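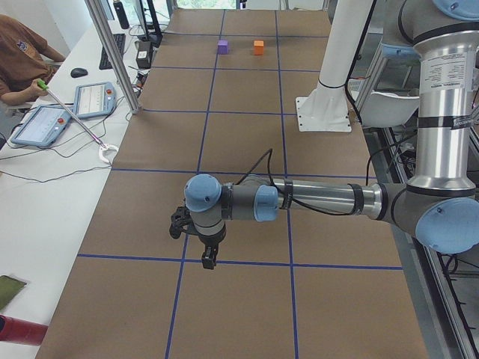
Guadalupe Medrano

Hand-drawn grids vs. software: where do you start?

OK crossword people, I finished my first full-size puzzle on Sunday and I'm still buzzing! I drew the whole thing in pencil. 36 black squares, rotational symmetry, a theme I'm silly proud of, and a northeast corner that took me 20 tries (it had a Q in it and I refused to let the Q go).

My brother says I'm nuts for not letting a program do the fill. He may be right. But I love seeing a blank grid sitting there before any of it is decided, and I think I'd miss that if I clicked "autofill" and got something back in a second. So what do you all do? Paper first, or straight to the screen?

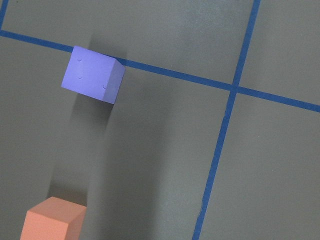
3 min read

gridlock_pam wrote:
Congrats!! The first one is the best feeling. I'm paper for the theme entries and screen for everything else. Once your long answers are locked in, a pencil can't tell you that the bottom left has no way out. I once spent all of March on a corner that was dead from the start.

Tomasz_B wrote:
Going to disagree a little. If you start on paper you fall in love with your black squares, and then you won't move them. Software lets you shove a block over one spot and see what happens. My fills got so much cleaner when I switched. Fewer weird abbreviations, no more rivers in Siberia.

Guadalupe Medrano wrote:
Ha, I do have a river. Is a river bad?

Tomasz_B wrote:
One is fine if the crossings are fair. Who's crossing it?

Guadalupe Medrano wrote:
...an opera singer.

gridlock_pam wrote:
Oh no. Swap one of those before you send it anywhere! A solver who doesn't know either name is just guessing at that square.

Guadalupe Medrano wrote:
Fine, fine, the singer goes. I pulled that section apart last night and it opened up way more than I expected.

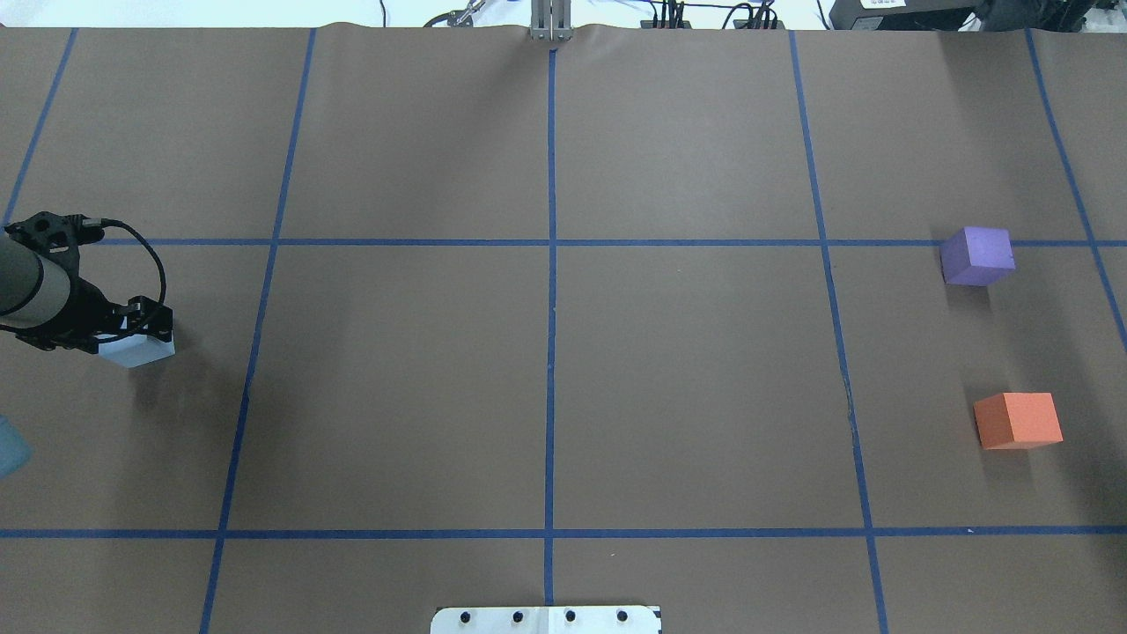
I got OATMEAL in there, plus a verb I've never seen in a puzzle, and the Q is still alive. I did it all on paper too, Tomasz, so I'm counting that as a point for my side. The eraser is down to the metal, though.

Tomasz_B wrote:
Point taken. I still say you'd have had it before dinner on a laptop. But OATMEAL is a nice one, lots of easy letters.

odberg_fan wrote:
Can we talk word lists for a second? Software is only as good as the list behind it. I cleaned up 100 entries a night until mine stopped handing me junk, and now I trust it. With an off-the-shelf list I'd rather have the pencil.

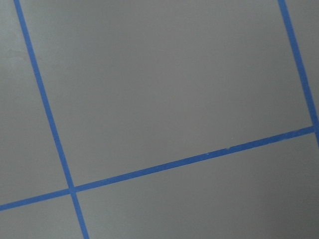
Ignacio Esposito, puzzle editor, Wordale

Jumping in from the editing side, and Guadalupe, please do send it to us! I can't tell how a grid was made when it lands in my inbox and I don't much care. I look at the theme first, then the short words. Three-letter answers are where tired fill hides.

I do part ways with Pam on one thing. Try a rough fill before you commit to the theme order. Swapping two long answers can rescue a corner that looks hopeless.

gridlock_pam wrote:
Where were you in March!

Guadalupe Medrano wrote:
Sending it tonight. Clues are still in pencil so give me an hour to type them up.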